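Research Software Engineer, Manipulation Planning
Kuvell Robotics Laboratory

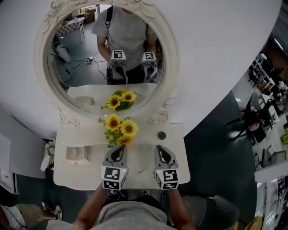
Handheld grippers with marker cubes at a mirrored vanity table.

Kuvell invites applications for a full-time position in the planning and control group. The engineer will maintain the software that turns tracked hand motion into gripper paths, and will test perception code in the presence of mirrors and other reflective surfaces.

Applicants should have three years of experience in C++ or Python and a working knowledge of camera calibration. Experience with motion planning is desirable. The appointment is for 30 months, with a review after the first six.

Send a résumé and a code sample to Rawan Srour, Hiring Coordinator, quoting reference 861. Applications close September 24, 2018. Interviews will be held in October.

Contact | © Kuvell | Back to top
This site uses cookies. Accept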